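**How to find out which municipality a village belongs to after a merger?**

Posted by brunlow_reader

Hello all. I am writing a small page about the village of Wulero, where the family of my mother comes from. In the old papers it is written "municipality of Wulero". On the new map I see only the municipality of Lacson, and Wulero is given as a part of it. Then a bus timetable from June says "Wulero, Brunlow district". I do not know which of these three is correct, or if they can be all correct in the same time.

I also have two different numbers for the population, 359 and 162. Both are from printed sources. I would like to write the first paragraph of my page properly, so please tell me how the levels are working and which number I should use.

---

**valley_maps**

They can all be correct. Brunlow is the district, Lacson is the municipality, and Wulero is a municipal unit inside Lacson. Before the merger Wulero was a municipality of its own, and its old borders were kept as the borders of the unit. The town hall lost the mayor but the building still has an office for certificates, open until 1 in the afternoon.

For the first sentence of your page I would write: "Wulero is a village and a former municipality in Brunlow. It is now a municipal unit of Lacson." This is the usual order, and readers who have only an old map will understand it also.

The bus company uses the district name for all its stops, so I would not take the timetable as a source for the administration.
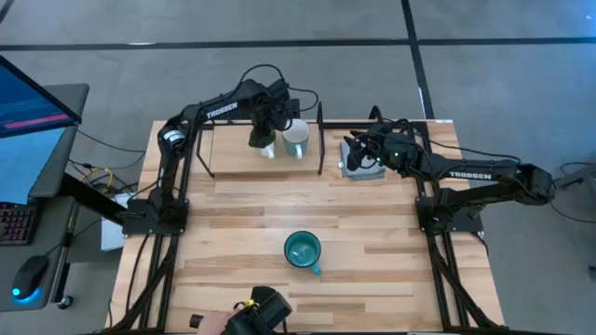
Which of the two population numbers belongs to the village itself?

The smaller one, 162, is for the village settlement only. The number 359 is for the whole unit, so it includes Valtix and the farms along the river. In the census tables the unit is printed in bold letters and the settlements are below it, a little moved to the right. If you copy quickly, it is easy to take the wrong line. Please write in your text which one you use, and put the census year next to it.

---

**oldroad_192**

just put lacson. the old municipality does not exist so why mention it

---

**hilltop_editor**

I do not agree with the answer before me. People who search for family records will need the old name, because the registers of birth from before the merger are still filed under Wulero. If you write only Lacson, they will ask for the wrong books.

Two small things to add to what valley_maps wrote. First, the area of the unit did not change with the merger, so the old area figure is still good for the unit, but it is not the area of Lacson. Second, be careful with Valtix. It was moved from a neighbor municipality to Wulero about 3 years before the merger, and the older population tables count it on the other side. When you compare an old number with a new one, look first if Valtix is inside.

For the distance from the main road, use the kilometer stone at the junction and not the one by the bridge. The signs by the bridge still have the numbering of the old road.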